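August, bank models bench, 4 pm

Reran the Pacheco loan book with the new loss curves. Stage 2 provisions still too high vs Benedetta's sheet, gap is 7 basis points, was 4 before lunch, so I made it worse.

Found one cause: the Drusta script reads missing days-past-due as 60. Should be blank. Fixed in my copy only, Ernő has the master locked.

Collateral haircuts: Tromach file has real estate and equipment in the same colum. Split by hand for the first 100 accounts, rest tomorrow. Elżbieta wants the split kept in a seperate tab, fine.

Not done:
- downside scenario, rates path looks stale
- cure rates for the small business book
- ask Reginald if overdrafts count as revolving, he said yes on the phone, want it in writing
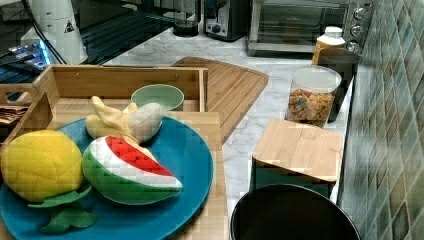

Plush fruit on the blue plate, bamboo tray.

Rerun w/ blanks took ages, left it going. If the gap goes under 2 bp send to Urszula, otherwise check discount rate, think we're using contract rate and not effective. Allex login expires tonight, renew!!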